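Mukeck Shared Kitchen and Playroom
Monthly safety check, April
Checked by: Yaa Abugri

1. Tabletops and small items
OK. White table wiped down. Plates go back on the rack, soft toys in the bin by the door. 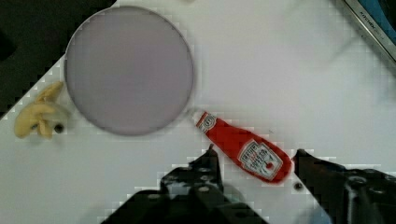 2. Fire extinguisher
OK. Gauge in the green, pin and tag in place.

3. Exits and walkways
Needs work. Hall must stay 36 inches clear and the stroller rack sticks out. Abdul-Rahman Amissah will move it.

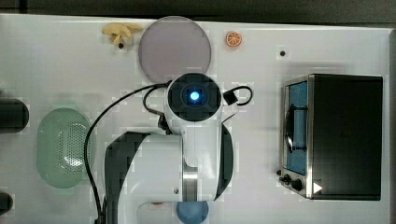
The back exit opens freely, but the sign over it flickers. New bulb ordered from Ofori.

4. Pots, pans and strainers
OK. Check handles and rims for cracks. One saucepan with a wobbly handle thrown out.
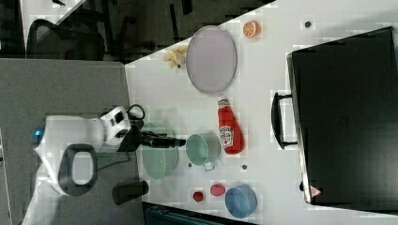

5. Outlets
Needs work. 3 covers missing in the playroom. Recheck after Adwoa Atinga fits them.

6. First aid kit
OK. Burn gel restocked.

Recent checklists
Vovport Stairwell Lighting
Grernitz Yard and Gate
Water Heater, Room 22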